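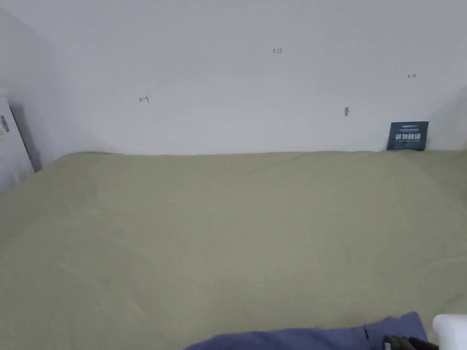 4.2 How the flail heads wore over the season

I'll start with the blunt stuff, as that's what took up most of my August. We ran two flail heads on the roadside hedges at Unnithan, the Serkine on the north lanes and the Zaveck on the south, and I'd planned to swap them over at the halfway point. That went fine until the hydraulic couplings didn't match (my fault, I'd read the wrong column of the parts sheet) and we lost most of a week waiting for adaptors. So the swap came late, and the second half of the season is shorter than the first. Please bear that in mind when looking at Figure 3.

Each flail was weighed before fitting and again every time the head came off for greasing. I did the weighing myself on the same bench scale, after a good scrub with a wire brush, and I got pretty quick at it! Over the whole trial we ended up with 3,886 weighings. I had hoped for some 4,000, but a batch of flails from the Zaveck went back to the dealer before I could get to them, and a few tags fell off and couldn't be matched up again.

Figure 3. Mean weight lost per flail, in grams, against metres of hedge cut, for both heads. Open circles are hawthorn and blackthorn, filled circles are hazel. The dotted line marks the swap.

The shape of the curves surprised me. I'd expected a steady loss, and for the first 400 metres or so that's what we got with both heads. After that the Serkine flails lost weight more slowly (the leading edge had rounded over by then, and a round edge seems to rub along quite happily), while the Zaveck ones carried on much as before. A rounded flail weighs nearly the same but it tears. By 700 metres the cut ends behind the Serkine were so ragged that the operator, who'd been very patient with me up to then, asked if he could please turn the flails round. We did, and you can see the little kink in the line where it happened.

Hazel was kinder to both heads than thorn, as any contractor would have told me for free. Stones were the real trouble. The verge on the lane down to Balovgate is full of them, and one bad morning there took more metal off than several ordinary days. I've left those readings in. Pavithra Lobo, who checked my sums, thought they should be shown separately, and we went back and forth over it for ages; in the end they're in the main figure and the version without them is in the appendix, so readers can pick.

One more thing on method. Metres of hedge is a poor measure of work done, really, as a thick old hedge with three years' growth isn't the same job as a light trim. I tried scaling by stem diameter and the scatter came down a bit, though the order of the two heads stayed the same. Fuel use, which follows the load on the head more closely, is dealt with in 4.3.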